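Plier la maille, un savoir domestique qui revient

Au mois de février, l'atelier Ovunari a ouvert au public un cycle de rencontres consacré à l'entretien du linge de maison et des vêtements. Le tricot y occupe une place particulière. Il supporte mal le cintre, se déforme sous son propre poids et garde longtemps la trace d'un pli mal placé. Zineb El Idrissi, responsable du cycle, a souhaité que la première rencontre lui soit entièrement réservée.

La méthode enseignée demande peu de matériel. Une surface plane et assez large suffit, et le lit demeure, dans la plupart des logements, la plus commode. Le vêtement y est étendu, puis lissé du centre vers les bords, sans tirer sur les côtes. Les manches sont ensuite ramenées vers le corps, l'une après l'autre, en veillant à ce que les poignets restent souples.

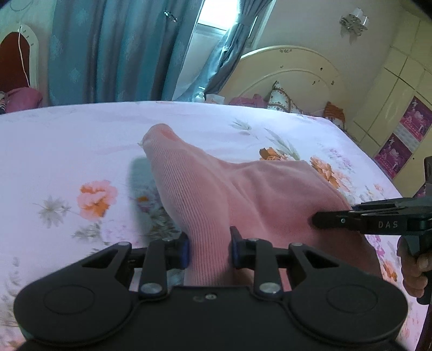 La question des manches divise d'ailleurs les praticiens. Marina Katsaros, qui a longtemps dirigé le service textile de la maison Zacharopoulos, recommande de les croiser dans le dos, à hauteur des omoplates. Rafail Kourkoulas préfère les rabattre le long du corps, afin d'éviter une surépaisseur au milieu de la pile. Les deux usages sont présentés aux participants, qui choisissent selon la profondeur de leurs étagères.

« Un gilet se plie en 3 mouvements, mais il faut d'abord accepter de le poser et de le regarder », observe Zineb El Idrissi. Les mailles fines appellent un pli large, presque un roulé. Les côtes épaisses se contentent d'un pli en deux — à condition que rien de lourd ne soit posé dessus.

Le rangement fait l'objet d'une seconde séance. L'atelier déconseille les piles de plus de 4 pièces et conseille de placer les vêtements les plus lourds en bas. Les boîtes fermées sont réservées aux lainages hors saison, propres et parfaitement secs.

Quelque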